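Odulum Kitchen Module – Setup Guide
Section 4: Refrigerator Tasks

Use this section to prepare a refrigerator task, record demonstrations of it, and decide whether your unit is ready to try it. Complete Section 3 (Mounting and Power) first.

Refrigerator work with the door open and plates on the shelves:
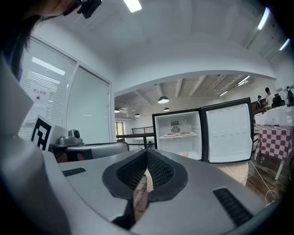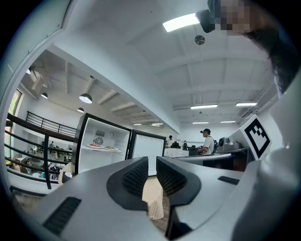
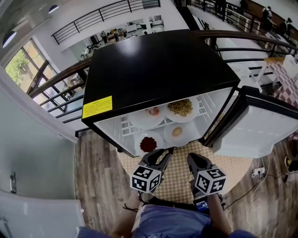
Can the Odulum take a plate out of a refrigerator without help yet?

Sometimes, under conditions you set up in advance. With a refrigerator it has been trained on, a door that is already open, and a flat plate with room on both sides, the unit can attempt the task with a person standing by. It is not ready to be left alone with a family refrigerator, and Pendanholm does not support that use in this release.

4.1 What the module can try

Supported with a person present:
Taking a plate from a shelf
Putting a plate back on a shelf
Pushing a light door closed

Not supported:
Opening a door with a strong magnetic seal
Bowls filled with liquid
Glass jars and bottles
Stacked plates
Deciding whether food is still good to eat

The last item comes up often with new customers. The module can learn to move a plate. It does not judge what is on it.

4.2 Prepare the refrigerator

1. Place the refrigerator on a level floor. Check that it does not rock when the door is opened all the way.
2. Open the door fully and make sure it stays there. If it drifts, adjust the feet before going on.
3. Route all cables away from the spot where the operator will sit or stand.
4. Set the shelf and lock it in position. Do not change the shelf height during a recording set.
5. Put the plates on the shelf. Leave a finger's width between each plate and the side wall.
6. Fix the marker board where the cameras can see it. Do not move it until the set is finished.

Note: Moving the board by even a small amount means starting a new set. Sets recorded with the board in two different positions cannot be merged.

Caution: Unplug the refrigerator if you are using it only for practice. Do not leave food in an unplugged refrigerator for people to eat later.

4.3 Record demonstrations

1. Turn on the hand-held grippers and wait for the ready tone.
2. Hold the grippers still for the length of the calibration countdown.
3. Start with the fingers apart. Approach the plate from the front, level with the shelf.
4. Close on the rim. Squeeze only as hard as needed to lift.
5. Draw the plate straight out. Lower it onto the target surface and release.
6. Return to the starting position before ending the recording.

Record the same task at different plate positions, and change the food from time to time. The reference set made by Josefina Valdebenito at our Polusstead site has 1057 demonstrations, of which 595 were kept after review. Plan on at least 600 recordings of your own for a refrigerator that is not on the supported list.

Note: Keep the failed attempts in a separate folder. Do not delete them – support may ask for them.

4.4 First supervised run

1. Clear people and pets from the reach area.
2. Keep one hand on the stop button.
3. Set speed to 2. Higher settings are locked until the first run is logged.
4. Start with an empty plate.
5. If the plate tips or touches the door, press stop. Remove the plate by hand before you reset the arm.

Caution: Never reach into the refrigerator while the arm is powered.

4.5 If the plate slips

Wipe the finger pads with a damp cloth and let them dry. Check the rim of the plate for grease. If slipping continues, replace both pads together and repeat the calibration in 4.3.

Questions about this section go to Milagros Maldonado in customer training. The list of supported refrigerators will be updated in October. For dish racks and sinks, continue to Section 5.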